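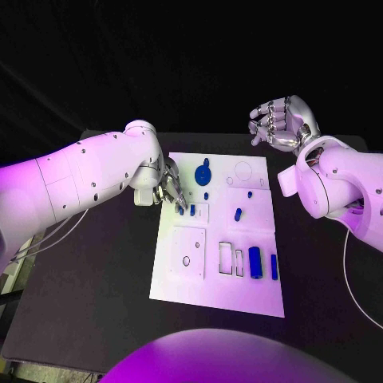 Borghild Blomqvist has specified stage lighting for small halls for 19 years, most recently at the Grorovton in Weditow. Her first question to a venue concerns the supply, and the colour of the lamps comes much later.

“People ask for purple because it looks rich,” she says. “Then they find that printed text is hard to read under it.” She recommends a separate white circuit, dimmed to 20 per cent – enough for a speaker's notes.

The hall seats 700 and was rewired last August. Drapes were hung 10 cm clear of the rear wall to leave room for cabling. “I would have liked more,” Blomqvist says. “The fire exit decided that.”

The old dimmer racks are still in the basement, awaiting collection.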